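Minutes – Cikbridge furniture rescue & upcycling group
2021-09-17, back room at Michalík

Present: Přemysl Kollár (chair), Dana, Ruth, Oskar, Lenny, me taking notes. Apologies from Bea.

**1. Last minutes**
Approved. One fix – the pine dresser went to Nastberg, not Grurnau.

**2. Money**
$871 in the account after the July sale. $405 of that already promised for the sander and new clamps. Dana has the reciepts.

**3. Paint**
Long talk. Chalk paint vs. leftover latex. Latex on the two nightstands is peeling at the corners, both need stripping. Oskar wants primer on everything from now on, no exceptions. Agreed for anything that was varnished before. Bare wood up to whoever is doing the piece.

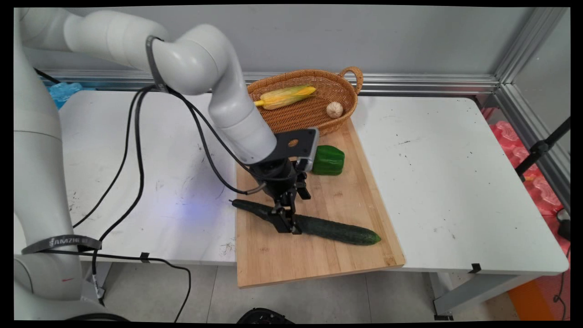

Ruth asked whether shellac would do instead, as there are still cans of it from last year and it dries a lot faster. Oskar fine with that if the cans are still good. Ruth to test on the back of a drawer.

**4. Fall sale, Grurnau**
Hall is booked. 19 pieces ready or nearly. Still to do:

- cane chairs – seats (Lenny)
- blue hutch – hinges, one shelf
- church pew – too long for the van, cut down or sell as is?
- mirror frames, final coat

Pew: vote was four to two for leaving it whole. Buyer arranges pickup. Put that on the tag in big letters please.

Prices – same as last time except tables, up a little. Flyers: 600 printed, Bea has them. Need people for the Nastberg side of the river, sign-up sheet going round.

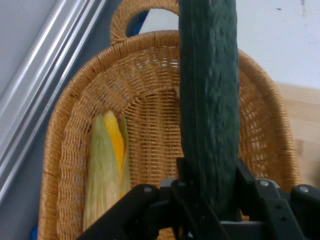

Lenny thought the flyers should have gone out two weeks ago and that half of Nastberg plans its weekends early. Přemysl agreed, will call Bea tonight and get a box over to the hardware store and the libary.

**5. Curbside pickups**
Complaint from a homeowner in Cikbridge – we took a bench that was only out front while the porch got painted. Bench returned, apology made. New rule: no note on it, no answer at the door, we leave it. Dana to write a card we can put through mail slots with our number.

**6. Storage**
Unit is full again. Anything untouched since spring gets offered to members first, then goes. Oskar keeps the door hardware. Label your stuff – name and what you plan to do with it.

**7. Other**
- Dust masks low, Dana ordering
- Someone has the long level, please bring back
- Workshop on upholstery tacks put off, no date yet

Next meeting same place, Ruth doing notes.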